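Why Does Bread Go Stale?
By Gwendolyn Yazzie

You bought a loaf. It was soft. You forgot it for three days, and now you could knock on a door with it. 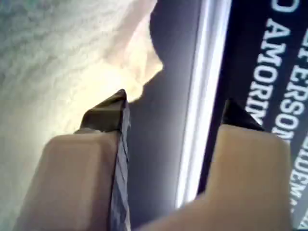
Most people think stale bread has dried out. That's a good guess, and partly right. But wrap a loaf up so tightly that no water can escape and it will still go stale. Rude, but true.

The real troublemaker is starch. Flour is packed with it. Starch comes in tiny grains, and inside each grain the starch is folded up in neat rows, like socks in the drawer of somebody much tidier than you.

When dough gets hot in the oven, the grains soak up water and swell. The neat rows fall apart, and everything turns soft and stretchy. Lovely. Have a slice.

Then the bread cools, and the starch starts lining up again. Scientists call this retrogradation — a word worth learning just to say at dinner. As the rows form, the crumb gets firm. Water also creeps from the middle out to the crust, so the crust goes leathery while the inside goes hard.

What about the fridge? Bad news. Starch lines up faster in the cold, so a loaf in the fridge goes stale sooner than a loaf on the counter. The freezer is fine, because once the water is frozen the starch can hardly budge.

Now for a bit of magic. Toast a stale slice and the heat shakes those rows loose again. It goes soft in the middle, for a while. Eat it quickly.

And if the bread is green and furry? That's mold, which is a different story, and toast won't fix it. Put it in the trash.

Next time: why onions make you cry, even when you aren't sad.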